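Hand models wanted for my press-on nail sizing days in Prarkbridge

Hi, I'm Milagros Ospina, and I make press-on nails under the name Tunau. If you've bought a set from me at the Alvarado market you already know my problem: my sizes run XS to L and so many of you fall somewhere in between. Your thumb is a medium, your pinky is off the chart, and you end up filing down a nail I spent an evening painting. I want to fix that before the holiday sets go on sale, so I need hands!

I'm looking for people with all kinds of nail beds. Flat, very curved, wide, tiny, bitten down to nothing, it's all good. I would especially love to hear from anyone who has given up on press-ons completely. Men too, please (I have exactly one male tester and he's my cousin).

You'd come by for three visits in October, always on a Friday, any time after 4 p.m. At the first one I measure every nail and we try on blanks. Then you go home wearing a set and keep notes on what lifts, what pinches and what pops off in the shower. I'll send you a little form for that, it takes a minute. On the last visit I take everything off with oil and warm water and you tell me what you hated.

Pay is $84 for all three visits, handed over at the last one, plus a custom set in any color and shape you like. Parking behind the building is free.

Please come with bare nails, no gel or acrylic. You need to be 18 or older, and if you've ever reacted to nail glue, skip this one.
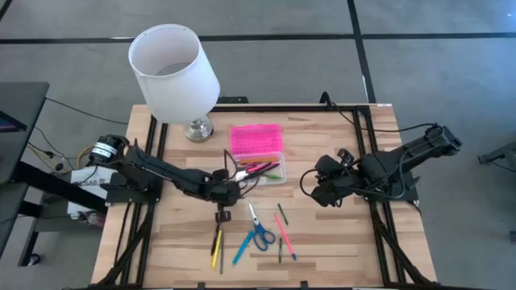
Dee wrote back after the last call to ask whether she could still play guitar with a set on, and would I mind if she only wore them on one hand. Yes to one hand! Just put it in your message so I pair you with the right form. As for guitar, short squares are probably your best bet, and I'd love the notes.

To sign up, come by Flesard Studios, room 441, or message me through the shop page with a photo of both hands.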